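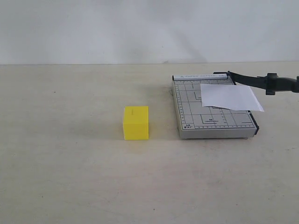
Sedden Facilities Team -- Workplace Guides

Section 4: Setting up a shared tabletop

Use these steps when you take over a table in the Nel building. Allow 25 minutes.

1. Check the booking sheet by the door and write your name next to the table number.

2. Wipe the top with a damp cloth and mild soap. Do not use scouring pads or bleach.

3. Let the surface dry. Wipe off any streaks with a dry towel.

4. Turn each foot by hand until the table stops rocking. If it still rocks after two full turns, put the foot back where it was and report it to Decha Kongkaew.

5. Place heavy items near the legs. The limit for one table is 45 pounds.

Caution: Lift with two people. Do not drag a table across the floor -- the feet can snap off.
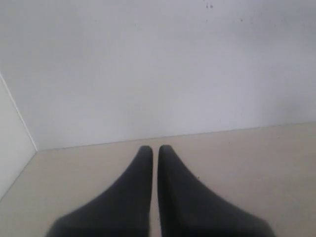
Figure 4-2. Light-colored surface, close view.

6. Run power cords along the back edge and tape them down.

7. Before you leave, remove the tape and cross your name off the sheet.

Note: Small scuffs are normal and do not need a report. For burns or deep cuts, fill out the repair form and leave it with Renata Cisternas.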